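Chapter 7
When the Picture Goes Soft: Perception on a Moving Arm

I have to start this chapter with a confession. For the first year I wrote robot software, I believed that perception code got pictures and planning code got answers, and that my job was to keep the two from bothering each other. I had a nice clean diagram of it pinned over my desk! Camera on the left, arrows going right, arm on the far right, everything in tidy boxes. Then I put a camera on the wrist of an arm, let the arm move, and spent a long December finding out how much that diagram left out.

The trouble is that a wrist camera goes wherever the arm goes, at whatever speed the arm goes there. A camera bolted to the ceiling gets a calm life. It sees the same floor every time, and if something changes in the image, something changed in the room. With a wrist camera the whole image changes all the time, and most of that change is your own doing. You told the arm to swing left, so the world slides right. You told it to come down fast, so the floor rushes up at you.

In Chapter 6 we built a detector that found objects in still images, and we were pretty pleased with it. (I was, anyway.) In this chapter we are going to take that same detector, hang it off a moving arm, and watch it get confused. Then we'll fix it in stages, mostly with code that has nothing to do with the detector.

What you'll be able to do by the end

You will be able to attach a pose to every image that comes off a wrist camera, score an image for sharpness before you spend time on it, keep a short memory of what the robot has seen, and decide when the arm should slow down for a better look. You'll also write a small tool for replaying a recorded run, and I promise you'll use it more than anything else in this book.

You should be comfortable with the transforms from Chapter 3. If you skipped them, go back. I'll wait.

The running example

Most of the code here comes from a project called Bostetetti, a floor-tidying program I worked on with Ionuț Iordache. Bostetetti runs on top of Garg, the little motion planner you met in Chapter 5, and it stores its recordings in Edinex, which is the log format we'll use throughout. All you need to know about Edinex for now is that it writes down every image, every joint reading and every command, each with its own timestamp.

Ionuț looked after the planner and I looked after the vision, and for weeks we each thought the other one had the bug. The arm would head confidently for a spot on the floor, stop, think, and head for a slightly different spot. My detector looked great on every image I checked. His planner did exactly what it was asked. What I hadn't noticed is that I only ever checked the good images – I'd scroll through a recording, skip the mushy parts, and stop on something crisp. The robot didn't get to skip. It was running the detector on everything, and believing all of it equally.

So one Friday we sat down with a single recording of 289 images and went through every last one, in order, no skipping. I recommend this to anybody. It's slow and a little dull, and I learned more about my own program in that afternoon than in the month before it.

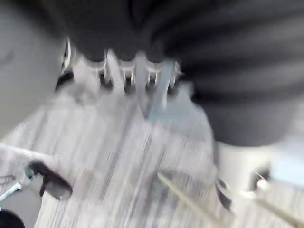 Should the software just throw away every blurry image?

Only when it can afford to go without. A blurred image is a poor source of exact edges and positions, but it may still tell you that a big object is close by, or that the floor is still where you expect it. Keep the image, lower the weight you give it, and let the planner know that the weight is low.

Let me make that concrete. Streaky carpet will fool an edge finder badly, as the fibers smear into long lines that look a lot like the long thin things a tidying robot is meant to find. A couple of beige sticks on the floor may survive the smearing well enough to be worth remembering as "something thin, over there." A row of small silver fittings might come through as bright marks along a dark rim, and that could be handy for working out how the view shifted between one image and the next. But a dark hooked shape on the carpet? It could be a caster, it could be the handle of a small tool. I've looked at this sort of thing for longer than I'd like to admit and I'm still not going to bet on it. If I won't bet on it, my detector has no business reporting it as a sure thing.

That was our bug, more or less. The detector had to give each shape exactly one name, so it gave one, and the planner took the name and ran with it. A moment later the next image produced a different name, and the planner politely changed its mind. All that stopping and thinking came from two programs being very obedient.

Three clocks and a headache

There was a second problem hiding under the first. Every image has a time when the light hit the sensor, a time when the driver handed it over, and a time when your code got around to it. I had been pairing images with the arm's pose at that last time, when my code woke up. While the arm is parked, you'll never notice. While it's moving, the pose belongs to a place the camera has already left – or rather, a place it hadn't reached yet when the picture was taken.

On our arm the gap was 83 milliseconds. Go ahead and work out how far a wrist travels in 83 milliseconds at a decent clip. Ionuț did it on the whiteboard while I watched, and then he very kindly went to get coffee and left me alone with my code.

The fix is to keep a short history of poses and look up the one that matches the capture time, blending between neighbors when you fall between two readings. Section 7.2 builds this, and it takes fewer than 60 lines. Please write it before you touch anything clever. A sharp image with the wrong pose does more damage than a blurry one with the right pose, and it's much harder to spot, because everything looks fine on screen.

How the chapter is laid out

Section 7.1 covers reading a recording and stepping through it. We'll use the viewer from Plerard, though any viewer that lets you go one image at a time will do. Section 7.2 is the pose history. Section 7.3 scores images for sharpness, first with a simple measure and then with one that also takes the arm's speed into account, so that plain carpet doesn't get marked down just for being plain. Section 7.4 is the memory, where a shape can hold on to more than one possible name until a better view settles it. Section 7.5 hands all of this over to Garg and adds a new kind of request, which I call a "second look": the planner can ask the arm to slow down and come back before it commits to a grasp.

Before you go on

Take any recording from the Chapter 5 exercises and pick a stretch where the arm is moving fast. Step through it one image at a time, and for each image write down what you'd be willing to swear to and what you'd only guess at. Use 2 columns on a sheet of paper. Then run the Chapter 6 detector over the same stretch and compare its list with yours. Hang on to the sheet, since we'll need your guesses again in Section 7.4.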